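6 min read

Search this site Search Go

Pre-convention display check: what I look over before the figures go on the table

I collect and sell small vinyl and resin figures, mostly the chunky stylized kind tied to games, and a few times a year I pack up the lot and run a table at the Wengate toy fair. After my first one (a shelf let go at ten in the morning, right as the doors opened!) I started keeping a checklist, and people keep asking me for it. So I've typed it up with my comments from the October setup left in. Use whatever suits your own table.

Marks are simple: OK, FIX or WATCH.

1. Shelf risers and brackets – FIX

I run the Tason three-step risers, which I love, but the clips loosen every time they go in the car. Press down on each step with a flat hand, hard, before anything goes on it. The middle step on my left riser rocked this time. I swapped the clip and it settled, and I've thrown the old clip out so I can't be tempted to use it again.

Max load for me is 8 figures per step. I used to squeeze in more and then spend the whole day watching them.

2. Tall figures and anything top-heavy – WATCH

The Warnen knights are the worst for this. Gorgeous sculpts, enormous helmets, tiny little feet. Give each one a nudge at shoulder height. If it goes over, it gets museum putty or it goes home. I had two knights fail, both with the big shields, and putty sorted them out. Check the putty again after lunch if the hall is warm, because it goes soft and the figure starts to lean ever so slowly, and you don't notice till a kid points it out.

3. Lighting and power – OK

Clip lights on the front corners only, LED, nothing with a hot bulb. Feel along the whole cord for nicks. Cord taped down flat behind the table, with none of it crossing where customers walk. The power board sits up off the floor, in a tray, and I don't daisy-chain a second one into it no matter how nicely the neighbour asks. (I'll happily charge your phone, though.)

Lights stay at least 30 cm back from resin. I had a Thongsuk fox go yellow down one side from sitting too close to an old halogen, and it still annoys me every time I see it in the cabinet.

4. Small parts – FIX

Swords, hats, removable heads, those teeny companion animals. Anything a toddler could swallow goes on the top step or behind the acrylic. I do this one on my knees, looking at the table from a three-year-old's height, and I recommend it even though you feel like a goose. Found a loose helmet plume sitting right at the front edge. Moved it and bagged the spare.

Blind boxes are fine at the front as long as they're sealed. Opened ones go behind.

5. Acrylic covers and cases – OK

Run a fingertip (gently!) along every edge. Chips turn into cuts. Lids should lift without catching, and hinged doors should stay open by themselves and not drop on somebody's knuckles. One cover has a hairline crack starting near a corner, so it's got tape on it and it'll be replaced before the next fair. I've still called this OK since the edge is smooth, but if the crack grows at all it's a FIX.

6. Backing boards and table surface – OK

Boards want to be clean and flat, with no tacks poking through from the last layout. Wipe with a barely damp cloth and give them time to dry before you stand painted figures on them. Soft corners are best if you can get them, as square ones catch your sleeve and then the whole row goes. 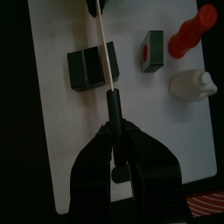
7. Stock under the table – FIX

My weak spot, every single time. Cartons stacked no more than two high, heavy ones on the bottom, and the cloth hanging clear of the floor so nobody hooks a foot in it. I'd left the trolley sticking out into the aisle on table 27's side, which is a proper trip hazard and rude as well. It's folded and strapped to the table leg now.

Box cutter: blade in, lid on, in the cash tin. Never loose in a carton.

8. Walkway, exits and first aid – WATCH

Walk from your chair to the nearest exit before the public comes in, and see what's in your way. The Wengate hall gets rearranged between fairs so don't trust last time's route. Ours was clear, but the banner stand across from me had one foot turned out into the aisle. I mentioned it, they turned it, all good.

Kit had bandages, saline and tweezers. Low on the small bandages, so grab another packet – paper cuts from header cards go through them faster than you'd think.

Still to do before next time:

- New acrylic cover for the cracked one
- Spare Tason clips, a whole bag of them
- More putty for the knights
- Small bandages
- A shorter cloth for the front of the table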